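Setting Up Footstep Audio in Flokden

Flokden ships with its sound mix set for TV speakers. On headphones this buries footsteps under ambient noise and weapon fire. The steps below apply to the PC version and take effect without a restart, except where noted.

1. Set the output device to 48 kHz in the operating system. Flokden resamples anything else, and resampling adds delay.

2. Turn off any virtual surround from the headset driver. The game does its own positioning, and running both smears sounds to the side and rear.

3. In Flokden, open Options > Audio > Output and choose Headphones. Set Dynamic Range to Narrow. Narrow raises quiet sounds and lowers loud ones.

4. Set Ambience to 40 and Music to 0. Leave Effects at 100. Footsteps are on the Effects bus and have no slider of their own.

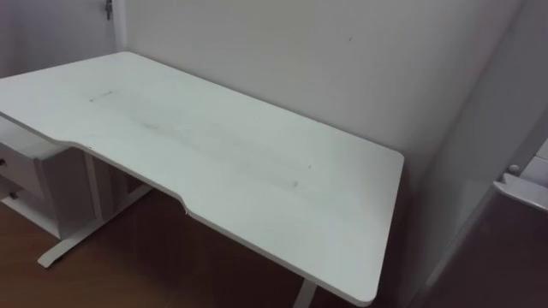
Next, raise the voice limit. The default is 222 simultaneous sounds, and in full matches the engine drops the quietest ones first, often distant footsteps. Close the game, open audio.cfg in the save folder, and change max_voices to 986. Higher values are ignored. Save the file and set it to read-only, or the next patch will reset it.

To test, load the Prinham map in a private match with 16 bots. Stand on the metal stairs by the north gate and close your eyes. You should be able to tell steps above you from steps below. If both sound level, repeat step 2.

The Brulton map is a poor test. Its rain loop covers the same frequencies as steps on gravel, and no setting fully separates them.

If you hear crackling after the voice limit change, set buffer_size to 512 in the same file. This requires a restart.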